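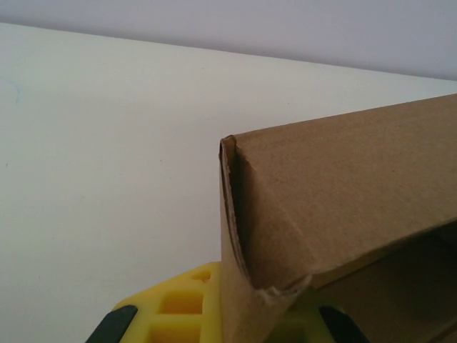 Photo: Feven Degefa / Tresgate

Packing Assistant (Casual)
Tresgate Distribution Centre, Flillthorpe
Reference no. 276

Tresgate invites applications for the position of Packing Assistant at its Flillthorpe centre. The centre prepares household orders for despatch, and most of the work is carried out by hand at a packing table with corrugated cardboard boxes. Two positions are available.

Duties
The successful applicants will fold and tape boxes, check goods against the order slip, wrap breakable items and label each parcel for collection. Staff are also expected to flatten used cardboard for recycling and to leave the tabletop clear at the end of each shift.

Requirements
Applicants must be able to stand for long periods and lift parcels of up to 11 kg. Previous packing experience is welcome but is not required – training is provided on site during the first two shifts. A reasonable standard of written English is necessary for reading order slips.

Conditions
The positions are casual and run until the end of December, with the possibility of renewal. Enclosed footwear must be worn. Gloves and tape dispensers are supplied by the centre.

How to apply
Please send a résumé and a short covering letter, quoting the reference number, to Fouad Ait Ali, Site Supervisor, Tresgate, 83 Erraji Road, Flillthorpe. Applications may also be left at the front counter.

Applications close 7/26/21. Only applicants selected for an interview will be contacted.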